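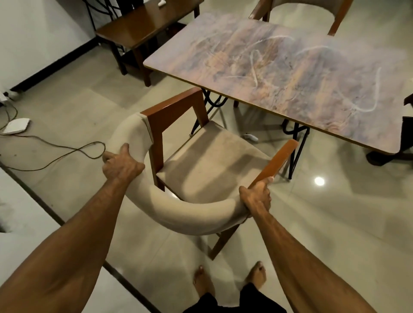 Fletonwood Chair Listings

A table of second-hand dining chair adverts, put together by Da-eun Ban and Yevhen Pylypenko for people who want to compare asking prices. There are 2,436 rows, one per advert. The text comes from the Fletonwood notice pages and was typed up by hand where the page was a scan.

Files

listings.csv – the main table
makers.csv – maker names and the spellings we found for each
notes.txt – rows we were unsure of, with the reason

Columns in listings.csv

id: a number, never reused
title: as written by the seller, spelling mistakes included
maker: Zetness, Clutine, Girard, other, or blank
seat: fabric, leather, wood, cane or unknown
arms: yes, no or unknown
set_size: how many chairs the price covers
price: asking price in pounds, whole numbers only
condition: the seller's own words, trimmed to 200 characters

Known problems

Price is what the seller asked for. We have no record of what anyone paid.

In 72 rows the set size is a guess from the title. "Pair plus carver" was entered as 3, and "set" with no number was left blank.

Girard chairs are often listed under the name of the shop that sold them. We fixed the ones we could recognise. The rest are under other.

"Cream", "beige" and "oatmeal" are used by sellers for what may well be the same cloth, so there is no colour column. Search the title if you need it.

Changes

Version 2, 23rd May: duplicate adverts removed, arms column added, Clutine spellings merged. Files from the April version will not load with the new makers.csv – replace both together.

Use

Free to copy and change. Please keep both names with it. Corrections should quote the id and the column.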